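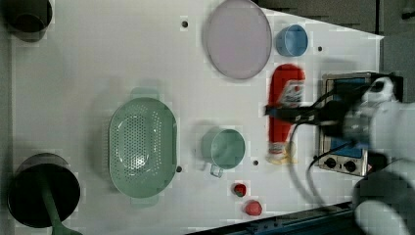
May 24, 2019

A slow sort of day, and I've loved it. Dede came over with a bag of bits for the kitchen table and we talked far too long about whether the green colander is really the nicest thing I own (I say yes, Dede says the lavender plate, and we shan't agree). The ketchup was lying on its side among it all, and there were strawberries too, so of course I got hungry and started planning supper with the big black pot, which takes up to 2 litres if I'm careful. 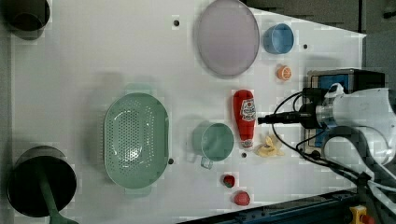 Evening

Pasta in the end, 700 grams of it, far too much! Jacqueline rang while it boiled and kept me chatting, bless her. Must write to her properly before December.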